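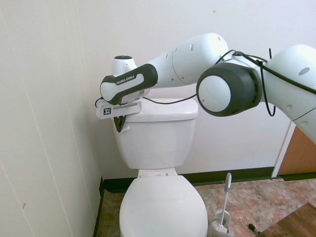 ## Okay, can we talk about the Jillotlow reunion?

I was going to give you a calm roundup this month, I promise. I had a whole list going – award show shoes, a recasting rumor, a perfume I have opinions about. Then Jillotlow put up a nine-second clip with no caption, and there went my April.

For anyone who wasn't a teenager at the right time: Jillotlow is the sister duo who gave us two albums, one holiday single and a very long silence. If you went to a school dance in those years, you slow-danced to them, probably with your arms held out straight like you were carrying a tray. They split after the second record, and the story was always that they "wanted different things." I've been wondering what things for most of my adult life.

So, the clip. Two microphones on stands, a red curtain, and the first four notes of "Porch Light." It went up at 7 a.m., when I was still in bed and in no state to receive news like that. By lunch my group chat had 171 unread messages, and most of them were one friend typing the word "curtain" over and over.

She was right to, because we know that curtain! It belongs to the Russo, the old theater in Ivadton where they filmed the first tour special. It has that gold fringe along the bottom with a chunk missing on the left side, and I would know it anywhere. (I owned the special on DVD. I may still own it. My mother has the box and she's being weird about it.)

The theater confirmed it by dinnertime: two nights, one weekend, 1,000 seats a night. I've been to the Russo and it's a lovely room, with seats that were designed for people with no knees. I'd sit on the floor for this. I'd sit in the lobby.

Now for the part where I get grumpy. A block of 300 tickets per night was set aside for people who signed up for Dasance, the new streaming service that's filming the shows. I get it, somebody has to pay for the gold fringe. But you had to sign up before the presale was announced, so the people who got first crack were people who happened to join for the baking show. One of them posted that she'd gotten front row and asked who Jillotlow was. I had to put my phone in a drawer.

I did the regular sale like everybody else. You know how it goes: the waiting room page, the little walking man, the sick feeling when the walking man stops walking. I had it open on my laptop and my phone, and my husband had it open at work, bless him, between meetings. He got in. He got two in the balcony, row F, and then called me to ask if row F was okay. Sir, buy them!

### What I'm hearing about the set list

Nothing official. The fan boards think they'll play the first album straight through and then a handful from the second, and I'd be happy with that. There's also talk of new songs, which makes me nervous in the way new songs always do. I want them to have written something wonderful. I also want to hear "Porch Light" twice and "Sorry, Denver" with the real ending, the one they only ever did live.

The boards are also fighting over the outfits. One camp wants the matching silver jumpsuits back. I'm in the other camp, on the grounds that they're grown women in their forties and should be allowed to sit down between songs.

### And are they getting along?

That's what everybody keeps asking me, as if I'd know. They haven't done a joint interview yet. The younger one liked a fan's comment that said "finally," and the older one posted a picture of two coffee cups, and people have been studying those cups ever since. My guess is they've been fine for years and just didn't feel like telling us. Families do that. My cousins once made up and let the rest of us keep seating them apart for three Thanksgivings.

If you're going to the second night, write back and tell me, and we'll find each other at the merch table. I'll be in the original tour shirt, assuming my mother gives up the box. And if you have a spare for the first night and you're feeling generous, my friend from the curtain messages is looking. She'll pay face value and she'll bring snacks for your whole row.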